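Lestis Users Forum > Cell Maintenance > Bin Picking
Topic: Cable routing at the wrist, small bin-picking cell

rboros_cells
Posted 8 Dec 2022
Good morning. I am responsible for the upkeep of a bin-picking cell at our Rudine site. It consists of one KUKA arm, a metal bin and a slim gripper working on rectangular blocks. I would like advice on the cable loop at the wrist before we write our maintenance sheet for next year.

At present the cables are carried along the outside of the arm and form a free loop beside the wrist. The loop was sized by my predecessor and there is no record of how. After 500 hours of running we found light wear on the jacket of one cable where it passes the wrist housing. No wires were exposed and no fault was logged. My questions are as follows. Is a free loop acceptable in a cell of this kind? How often should the ties be replaced?
Réka Boros

hallward_m
Senior member
Dear Ms. Boros,
A free loop is acceptable provided that its full travel has been checked at low speed, with the wrist turned to both ends of its range. Please do this with the gripper at the lowest pick point in the bin, because that is where the arm is most folded. We use a loop on two cells and inspect every 500 hours. Ties are replaced at each inspection whether or not they show damage.

K_Fulop
Moderator
I must respectfully disagree with the previous reply. A loop that hangs free on the outside of the wrist will sooner or later meet the wall of the bin. We moved to a guided hose package after our second broken sensor lead. The hose is heavier and the payload data must be entered again, but we have had no cable faults since then.
Kálmán Fülöp

hallward_m
Senior member
The moderator's experience is noted. His bins, if I recall the earlier thread correctly, are 800 mm deep. A guided hose is sensible there. In a shallow bin it adds stiffness at the wrist and can pull on the gripper connector when the arm approaches at an angle. I would not recommend it without first seeing the cell.

K_Fulop
Moderator
The depth is one factor only. The question is whether anything can catch. Would Ms. Boros kindly post her present procedure, and a view of the arm at a pick?

rboros_cells
Thank you both. The draft follows. It was prepared with our integrator, Massawe, and is to be issued in January. Comments on the order of the steps are welcome.

Procedure for wrist cable inspection

1. Finish the current cycle, open the gripper and move the arm to the service position. Switch to manual mode, stop the drives and apply the lock at the main switch.

2. Wipe the outer jackets with a dry cloth. Do not use solvent on the yellow cable or on the printed markings.

3. Check each jacket by hand from the arm segment to the gripper. Pay particular attention to the underside of the wrist housing. Report any cut, flat spot or hardened section.

4. Cut and replace the ties at the wrist, one at a time, so that the bundle does not shift. A tie should hold the cables without pressing into them.

5. Check the clamps beside the bin and confirm that the bin has not moved. If it has moved, stop and inform the cell engineer. The pick frame must then be taught again.

6. Remove the lock. In manual mode, at 5 percent speed, bring the gripper down to a block and watch the loop for the whole of the movement. The yellow cable should keep its wide curve to the side of the orange housing, and the thinner cables should stay clear of the fingers.

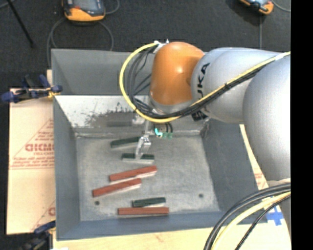 7. Turn the wrist slowly to each end of its working range, raise it 15 cm and repeat. Stop at once if a cable becomes tight or touches the bin.

8. Record the running hours, the parts replaced and the name of the inspector in the cell log.

K_Fulop
Moderator
Thank you for the clear document. I see the thin strands inside the yellow loop, and these concern me more than the yellow cable does. They are fanned out and each one can move by itself. I would gather them in a light braided sleeve. I maintain my view on the guided hose, but I accept that the sleeve is a reasonable first measure.

hallward_m
Senior member
I support the sleeve, provided it is left open for a short length at each end. On the procedure itself, step 5 should come before step 2. If the bin has moved, the engineer will want to know before anyone has handled the cables.

wultura_service
New member
We look after several cells of this type at Wultura. May I ask that step 4 also state the width of the tie? We found that different shifts used different sizes, and the narrow ones had marked the jacket. Otherwise the sheet is close to our own.

rboros_cells
All three points are accepted. Step 5 will move up, the tie width will be entered once Massawe has confirmed it, and a sleeve has been ordered for the thin cables. The hose package will be considered again if the next inspection shows further wear at the housing. I will post the log entry in this thread.
Réka Boros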